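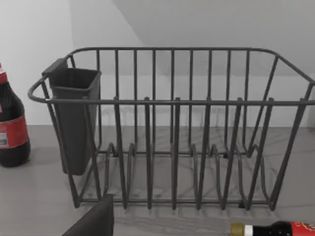 Tips for recording dish rack examples in the simulator

Begin every example with the gripper open and away from the rack. Thin wires are easy to hit from the side, so come down from above.

Change the place of the bottles between examples, also let one lie down sometimes. In April we had 227 examples with the same layout, and the model learned only this layout.

If you touch the utensil holder by mistake, save the example under "contact". Do not delete it.

Stop after 17 examples and rest your hand. Questions go to Irja Räsänen.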